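2020-05-17
By the Newsletter Desk

Filed under: Around the Building / Kitchens & Commons

THE KETTLE CORNER, A PROGRESS REPORT

Readers of this newsletter will recall that the second-floor kitchenette at Bokell House was to be finished by Easter. It was finished after Easter, which by the standards of a building put up in 1902 is practically early. The plasterers took longer than that over the front stairs, and they were being paid by the day.

The cupboards are in. They have a grey wood-grain finish and long curved black handles, chosen after a poll in which five residents voted and two of them voted for something that wasn't on the list. The lights under the cupboards are also in, and they are very flattering. Everybody making a cup of tea at eleven at night now looks like they're in an ad for butter.

Jurić Joinery did the cabinets and the warm wooden panel behind the counter. They also fixed the drawer that used to open only if you opened the one beneath it first. Several of us had grown fond of that drawer and it was a useful way of telling who lived here and who was visiting.

The old kettle has gone to its reward. It was a Brukeo, cream coloured at one stage of its life, and it whistled well before it boiled, so you'd get up for nothing. Its replacement is stainless steel, sits on its own round base and turns itself off. Complaints so far: it is too quiet. Complaints about the last one: it was too loud. We'll leave you to sort that out among yourselves.

Now for the housekeeping, which you will read because it's short.

Please keep the kettle at its own end of the counter, near the power point. It has been found on the windowsill, on top of the fridge and, on one occasion, in the laundry. Fill it to the line. Empty it if you're the last one up.

Glasses go back on the lower shelf. We bought two dozen when the kitchenette reopened and the shelf is looking a bit gappy already. If you have a few beside your bed growing their own weather, bring them home. No questions will be asked, though there may be a look.

The descaler under the sink is Dikiment, and it is for the kettle. It isn't for the taps, the shower screen or your bike chain. Nearly half the bottle went in the first fortnight and the kettle hadn't been done once.

While the current rules are on, it's two people in the kitchenette at a time. Wipe the handles when you finish. If you want a chat, have it in the corridor like we did before we had a kitchenette.
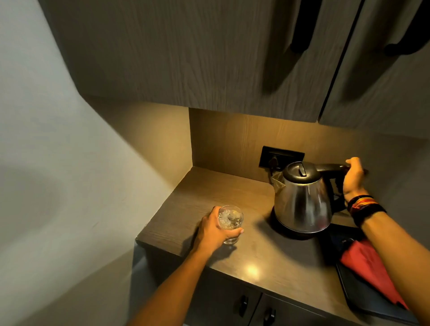

COMING UP IN JUNE

The hot water will be off for a morning while the valve on the landing is replaced. A notice will go up by the letterboxes. Kettle owners are expected to become very popular.

Comments

topfloorback: It was in the laundry because the laundry had a free power point. I stand by it.

teabag_amnesty: Love the lights. Can we talk about the bin now?

Flat 9: I voted for brass handles and I'd vote for them again.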